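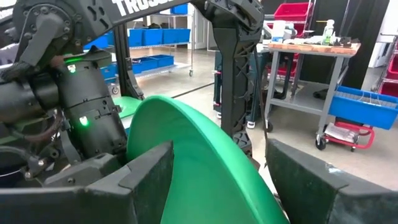

About Tirkia

Tirkia sets up, services and repairs two-armed robot cells. We work for firms and colleges that own the equipment but have no staff to keep it in adjustment. Our workshop is in Anville. Most of the cells we see are used for handling household goods: bowls, bottles, cartons, folded cloth. The loads are light and the forces small, and the faults tend to come from wear, cabling and drift in the joint zero positions.

The company was started by Mārtiņš Mets, who had spent his earlier working life on packaging lines. He still does the first inspection on most cells that come in.

The reference cell

We keep one two-armed cell of our own in the workshop. Every procedure we sell is written and tested on it first. It is also the cell on which customers' staff are trained.

Its maintenance log is kept by hand and copied to file each month. The last entry before this page was revised is number 1416, a change of finger pads on the right gripper.

How a cell is set up

The base is levelled first. We check it again after the arms are fitted, as the floor may take the load unevenly. Each arm is then powered separately and brought to its zero position against a mechanical stop. We do not rely on stored values from the maker, even on a new arm.

Once both arms hold zero, the wrist cameras are fitted and focused. The inner faces of both fingers must be in view when the gripper is closed, and both fingertips when it is fully open. A camera that loses one fingertip at full opening is remounted.

The grippers come next. Closing force is set with a spring gauge and then checked on a thin plastic bowl, held by the wall. A bowl is a good test piece. The wall is curved, so the pads touch it over a small area, and it will turn in the grip if one finger leads the other. The bowl is lifted, tilted, held for two minutes and put down. If it has turned by more than the width of the rim, the finger timing is adjusted and the test is run again from the start.

Last, the two arms are run together through our clearance routine, at low speed, with a person at the stop button throughout. The routine brings each wrist past the other arm's joint housings at the closest distance the work will need.

Routine care

Finger pads: wipe with a dry cloth at the end of each shift. Scuffs and speckling on the surface are normal and need no action. Replace a pad when the edge has rounded enough to change the width reading at full close.

Cables: look at every loop with the arm at both ends of its travel. A loop that pulls straight at either end is too short and should be re-dressed before the cell is used again.

Joint housings: keep the vents clear. Use a soft brush — compressed air drives dust inwards.

Fixings: check the arm bolts with a torque wrench every 13 weeks. Mark each one with paint pen once it has been checked, in a different colour from the time before.

Camera: clean the lens with the cloth supplied. After any knock, run the fingertip check described above.

Repairs

Most repairs are done on site. The common ones are a worn pad, a damaged cable, a slack wrist bearing and a camera mount that has moved. Where a joint has to be opened, the whole arm comes back to Anville, and we lend the customer a replacement if one is free. Gearbox work is passed to Kairys, a small engineering shop we have used since our first year.

A repaired arm goes on to the reference cell in place of one of ours and is run through the bowl test and the clearance routine before it is returned. The results are sent with it, including any that had to be repeated.

Records and parts

All our checks are recorded in Drestance, our own job system. Customers can read their own entries and add notes. It is plain to look at, but it keeps every reading and does not allow an old one to be overwritten.

Pads, cable sets and camera mounts are held in stock. The standard pad is part 1491, supplied in pairs. Please do not fit a new pad opposite a worn one.

Visits

The workshop is open to customers by arrangement. Flat, closed shoes are required. Training places for October are booked through the same form as service visits.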